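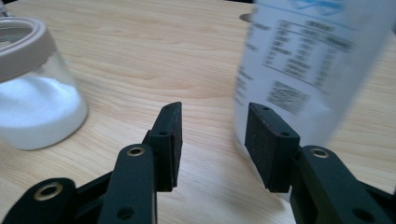 Stimwood FAQ

What kind of game is Stimwood?
Stimwood is a turn-based trading game set on a river. You run a barge, buy goods in one town and sell them in the next, and try to pay off your boat before winter.

How do I save?
The game saves each time you dock. There is no save on open water, so plan longer trips with that in mind.

How many towns are there?
There are 40 towns on the full map. You start in Terka, and the lower river opens once you have a trading license.

How much does the license cost?
It costs 215 coins at the harbor office in Terka. The price goes up to 695 if you have an unpaid fine, so clear your fines first.

What should I carry early on?
Salt and lamp oil sell well in the first few towns. Glass pays more but breaks on the rapids — leave it until you have the padded hold.

My crew left. Can I get them back?
Sometimes. Crew quit when morale drops under 65. Check the tavern in the town where they left you. If they aren't there after two visits, hire someone new.

Where is Captain Lockyer?
He is in Travetti, but only at night. Dock after 9 p.m. game time and go to the back table.

Can I play with a controller?
Yes. The map screen still needs a mouse for placing notes. A fix is planned for the August update.

Does my demo save carry over?
No. The town prices changed after the demo, and old saves won't load.

Who keeps this page up to date?
Delwyn Goodwin. Corrections can be posted in the comments.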